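Hoya carnosa dropping peduncles before bud break

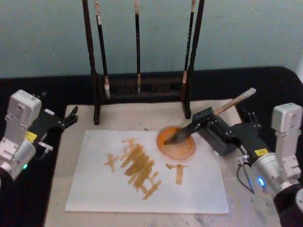 Houseplants > Flowering Problems

esmadi
My Hoya carnosa sits in an east window, 60 percent humidity, bark and perlite mix. It set four peduncles in spring. Three yellowed at the base and fell. Fertilizer is Lomanier bloom formula at half strength, every second watering. What should I change first?

catacutan_r
Stop the bloom formula. Excess phosphorus does nothing for a plant that already has peduncles. How often do you water?

esmadi
When the top two inches are dry. Usually every nine days.

Najwa K
I disagree about the fertilizer. I have used the same product for years and mine flowers every October. Peduncle drop on carnosa is a water problem in most cases. In a bark mix, two inches dry at the top can mean the whole pot is dry. Weigh the pot.

catacutan_r
Yours flowers, but you have no control plant. Agree on weighing it.

esmadi
Pot weighs 888 grams after watering. It was 63 percent of that this morning, leaves slightly soft.

Najwa K
Too dry for a plant carrying buds. Water sooner and don't rotate the pot.

sawsan_r
Check night temperature too. Mine dropped everything when the window ledge went below 18 C - moving it a foot back from the glass fixed it. Also, do not cut the bare spurs. They rebloom from the same point.

esmadi
Ledge reads 20 at night, so I'll leave it there. Watering earlier and keeping the fertilizer as is, one change at a time. Fourth peduncle is still green.

catacutan_r
I would still drop the fertilizer.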